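Portas abertas na oficina da Illier

Notícias da associação — Maio

Na sexta-feira, um grupo de 13 sócios foi à Illier ver como se ensinam tarefas manuais a um robô. A visita estava marcada para as 14h30 e durou até ao fim da tarde. Fomos recebidos por Sutrisno Krishnan, responsável pela recolha de demonstrações do projeto Ferkudance, que começou pela parte menos conhecida do trabalho: antes de o robô fazer seja o que for, uma pessoa faz a tarefa muitas vezes, com garras seguras na mão.

As garras são cinzentas, com almofadas de borracha preta nas pontas, e usam-se sem braço mecânico. O operador segura-as, aproxima-se da mesa e pega no objeto como a máquina terá de pegar. Cada repetição fica gravada como um episódio. Na semana anterior à nossa visita a equipa tinha guardado 454 episódios, todos feitos na mesma mesa de madeira.

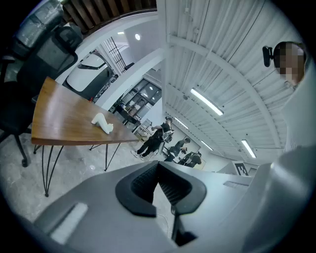

É preciso saber programar para fazer uma demonstração?
Basta treinar o movimento. Um operador novo passa 40 minutos a praticar com objetos simples e só depois começa a gravar. A programação fica a cargo de outra equipa.

Krishnan explicou que a dificuldade maior é o ritmo. Quem pega na garra pela primeira vez tende a parar a meio do gesto para corrigir a posição dos dedos, e essas hesitações passam para os dados. Os episódios com pausas longas são revistos e, se for caso disso, postos de lado. Também se muda a posição do objeto entre repetições, para que o sistema não aprenda apenas um ponto da mesa.

Seguiu-se a explicação do trabalho com duas garras, uma em cada mão. A segunda garra traz de lado um marcador preto e branco, em blocos, que serve para o programa saber onde ela está em relação à outra. A calibração repete-se no início de cada turno — e sempre que uma garra cai ao chão, o que já aconteceu mais do que uma vez.

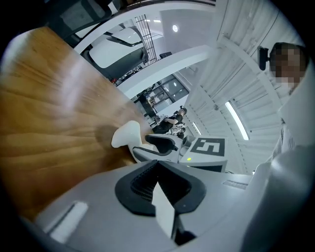
Sekar Purba

A tarefa de maior interesse para os sócios foi a do pano. Um objeto rígido tem sempre a mesma forma, enquanto um pano muda cada vez que se lhe toca, e o operador tem de decidir por onde o agarrar. Na Illier começa-se por levantar o pano da mesa com uma só garra. A passagem de uma garra para a outra vem depois, e dobrar fica para uma fase posterior do projeto.

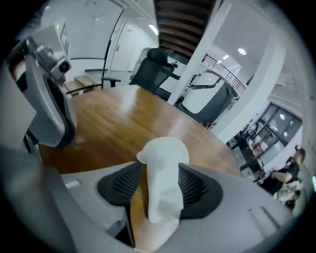 Pano branco preso na garra, sobre a mesa de trabalho.

Depois da demonstração houve 20 minutos para perguntas. Quis-se saber, sobretudo, quanto tempo passa entre a gravação e um robô que faça a tarefa sozinho. Krishnan respondeu que depende muito da tarefa e preferiu não dar prazos. Perguntou-se também pelo desgaste das almofadas, que são trocadas quando a borracha começa a escorregar.

A próxima visita será à Odton, que trabalha com armazéns automáticos. Os sócios interessados devem inscrever-se na secretaria, indicando se precisam de transporte. Quem ficou de fora desta vez tem prioridade.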